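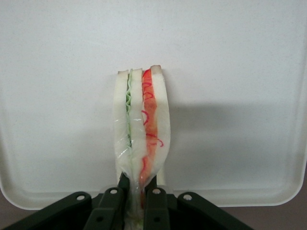
Soft food is the worst case for any gripper, according to Finbarr Ó Riain, and wrapped soft food is worse again. Estrella Aguirre, who ran the Quinlan cell at the Hernorport open day in October 2021, agreed with the first part only. "Film helps us," she said. "Bare bread tears at the crust. With film the fingers have something to close on."

The cell is set to hold a sandwich low, at the wrapped end, with the cut face clear of the jaws. Closing force is capped in software. Aguirre would not give the cap but said tuning it took 14 weeks, most of that spent on fillings that slide.

Asked about throughput, she was brief. "We logged 321 picks in April, on the bench, and 137 of those were at the speed we want. The rest were slower." Drops are recorded by filling and by bread.

Visitors asked mainly about trays. The current software expects a plain white one. "A patterned tray costs us around 2 seconds a pick," Aguirre said. "The edge finding has to run again." A version for mixed trays is being tested at Falumside, on the older Nusau controller.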